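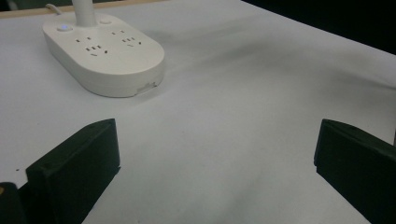 Standby power and the 30-a-month myth

Every January the same advice comes round again. Switch everything off at the wall, the story goes, and you will save a small fortune by spring. This year it has arrived in Haugen on a glossy leaflet from Uratine, who would also like to sell you a timer plug. The leaflet says a normal household is throwing away £30 a month on things that are plugged in and doing nothing. I have read it three times and I still can't find where the figure comes from.

So I did the dull thing and worked it out. A phone charger with no phone on it uses so little that my plug-in meter reads zero. The television on standby is under a watt. The microwave, which spends its whole life showing a clock that is wrong, takes 2 watts. The printer is the worst thing in the house at 11, and I admit I was surprised by that, as we print perhaps one return label a month. I have unplugged the printer. The television can stay where it is.

Take the printer as the bad case. Eleven watts, day and night, for a year comes to 96 units of electricity. On our tariff that is a little over £15, for the whole year, from the greediest item I own. To get to £30 a month you would need a couple of dozen of them humming away in the spare room. I don't doubt there are houses with old set-top boxes and a fish tank heater and a hi-fi from 1988, but a fish tank heater isn't on standby, it is heating the fish.

I wrote to Uratine and asked. The reply thanked me for my interest in saving energy and sent me the leaflet again.

What bothers me more is what gets left out. Our big costs are hot water, the tumble dryer and the electric heater in the back bedroom, which draws 2 kilowatts when it is on full. One evening of that heater uses more than the television does asleep for a whole year. None of this is on the leaflet – there is no timer plug for having shorter showers. When Konrad Koller gave his talk on heating last March he said much the same, and half the room went home and bought draught strip, which cost very little and stopped the letterbox whistling.

The other claim I would treat with care is the one about "smart" plugs. They need to stay awake to listen for your phone, so each of them uses a bit of power all the time. If the thing plugged into it uses less than that on standby, you are now paying more than you were before, as well as having paid for the plug. The people at Novumport who put them in all 400 of their flats have promised figures. I'll print them if they come, whichever way they point.

None of this means leaving everything on. If you have a games console that stays half awake to fetch updates, look in the settings, as some of the older ones use a fair amount. Switch off the printer. Borrow the meter before you spend anything. It is kept at the Jaltlow reading room and you can have it for a week against a signature – please bring it back with its instructions this time.

COMMENTS

Maureen P.
We have been switching off at the wall for years and our bill is definitely lower than my sister's. She does have four children though.

T. Dalen
Your sum is right but check the tariff, mine has gone up. Still nowhere near £30 a month.

Wendyh
Does the meter work on the cooker? Ours is wired in.

T. Dalen
No, only things with a normal plug. For the cooker read the main meter before and after, with as much else off as you can.

Gordon
My wrong microwave clock is the only one in the house I trust.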